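Workshop Notes > Robot Arms > Pouring

Teaching Two Secondhand Arms to Pour a Drink

By Beatrice Obura
May 29, 2021

I have two robot arms, a white bottle and a pink plastic cup, and for most of the winter they did not get along. Pouring looks like the easy part of bartending. A toddler can do it, badly. My arms could do it worse, and they cost more than the toddler's shoes. What follows is the procedure I ended up with, written down so the next person at the Pemell Street workshop can skip a few mops. 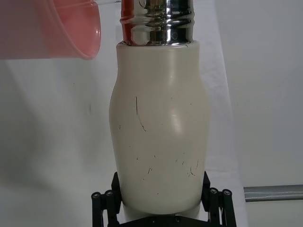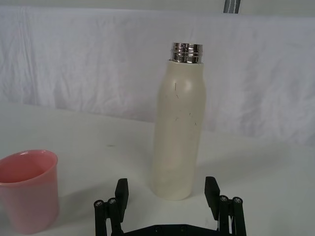
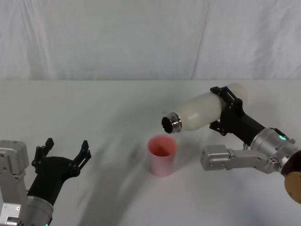 You will need two arms with parallel grippers, or one arm if you are patient. Mine came out of a closed electronics lab and run on a controller board from Narkel, which has a manual written by someone who already knew everything in it. You also need a camera at each wrist, one camera up high, a bottle you don't love, and a cup you love even less. Get a tray for testing. I put off buying a tray until October, and the bench still has a warp in it the shape of my optimism.

Step 1. Pick the bottle before you print the fingers

I did this backward. I printed a lovely pair of fingers sized for a soda can, then discovered that nothing I wanted to pour came in a can. Measure the part of the bottle you plan to grab, at the widest and narrowest points of that part, and make sure the gripper opens past the widest by at least a finger's width of your own.

Take the cap off and put it in a drawer in another room. The arms can't unscrew anything, and I once ran an entire evening of tests with the cap on, congratulating myself on how clean the table was staying.

Step 2. Zero everything, then zero it again

Home both arms, power them down, power them up, and home them again. If the two results disagree by more than a couple of millimeters, stop and tighten things. On my left arm it was a set screw in the wrist. On my right arm it was also a set screw in the wrist, which I checked last on the grounds that it couldn't possibly be the same problem.

Write the offsets down on paper. The software I use, Grorkia, saves them to a file and then overwrites that file the next time you launch it in the wrong folder. I have opinions about this and have shared them with the forum.

Step 3. Teach the grasp

Drive the arm by hand to a spot in front of the bottle with the fingers wide open. Move straight in. Do not come in at an angle to save time, because the first finger to arrive will knock the bottle toward the second, and the second will miss it.

Close slowly. My force setting runs from 0 to 100 and I settled on 30, after trying 87 and learning what a bottle sounds like when it has had enough. Lift it an inch, hold it there, and go make a sandwich. If the bottle has slid by the time you come back, add a strip of rubber to the pads before you add more force.

Save this pose under a name you'll recognize. "grasp_final_2_real" is not one, though it is in heavy use at my bench.

Step 4. Find the mouth, not the wrist

This is where I lost most of February. The controller wants to know where the wrist is. You, and the cup, care where the mouth of the bottle is. When the wrist rotates, the mouth swings through an arc several inches long, and if you leave the wrist where it is and just turn it, you will pour with great confidence onto a place the cup used to be near.

The fix is to define the tool point at the lip of the bottle. Measure from the center of the grip to the edge of the opening, enter that distance as the tool offset, and tell the arm to rotate around it. Then the mouth stays put and the rest of the arm does the traveling. Watch your elbow joint the first time you run this. It may want to go somewhere inconvenient, such as through the table.

If you grab the bottle a little higher or lower on the next run, the offset is wrong again. Put a bit of tape on the bench to mark where it starts and always set it down there.

Step 5. Rehearse dry

Run the whole motion with an empty bottle at quarter speed: approach, grasp, lift, move, tilt, hold, untilt, return. Keep a hand on the stop button. Keep the other hand away from the arm, however much it looks like it needs help.

Look down along the bottle at full tilt and check that the opening lines up over the cup. I want the lip close to the rim without touching it. Too high and the stream wanders off. Too low and the bottle shoves the cup aside, and you get to watch a machine water a table.

Do four clean dry runs in a row before going further. If the third one is bad, you start over at one. I didn't make that rule to be cruel, I made it after Chege.

(Chege is the name of the older of the two arms. It behaves beautifully for exactly three runs.)

Step 6. Use rice first

Dry rice pours something like a liquid and can be swept up. It also gets into the workshop's heating vents, and I'm told people still find it. Fill the bottle about a third of the way, use a cup with a wide mouth, and tilt in small steps with a pause between them. When the rice starts to move, note the angle. That's the one you slow down before.

Water starts moving sooner, and it depends on how full the bottle is, so expect to do this all over again. I keep a table of fill levels and angles taped inside the cabinet door.

Step 7. Water, and then stop in time

Untilting is harder than tilting. Come back up too slowly and the last of it dribbles down the outside of the bottle toward the gripper, where the screws live. Come back quickly for the first part, then ease off. I wipe the fingers down after every session and check the fasteners while I'm there.

My log says 862 attempts, rice included. The spreadsheet has a column called "floor" and I'm not going to say what's in it. The second arm is supposed to hold the cup steady during all this, and that will get its own page once it agrees to.

Questions and corrections: leave a note in the Pemell workshop mailbox, attention B. Obura | © 2021 Beatrice Obura | Back to top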